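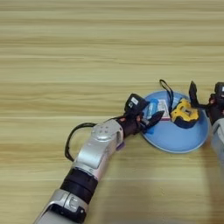

A plate of small items on a table at the Pundden repair and lending room.

The Pundden lending room will add a household drawer service in August, letting residents drop off the odds and ends that pile up at home and pick out what they need from what others have left.

The service will run from 2 p.m. on open afternoons at the Rikell building. Items must be small enough to fit on a dinner plate, the limit the room settled on after a trial this spring. Residents brought in 606 items during the trial, and almost 23 boxes went back out to homes in the neighborhood.

Tape measures were the most requested item, said Estrella Galindo, who runs the front desk. Sponges, tubes of glue and sewing kits also moved quickly. Medicine will not be accepted, whether or not the package is sealed.

A light-blue plate, with a tape measure on it in yellow and black, is on the sorting table, and a purple block lies on the bare wood beside it.
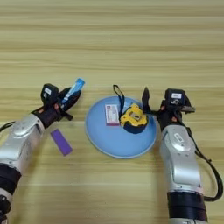

Kacper Walczak said he had bought three tape measures in two years and could not find any of them when he moved, so he would be glad to borrow one – as long as the lock still holds. He also asked for longer hours in the evening.

The room has not set evening hours. A list of 17 items it cannot take, including batteries and loose blades, is posted at the door. Drop-offs are free, and no membership is needed.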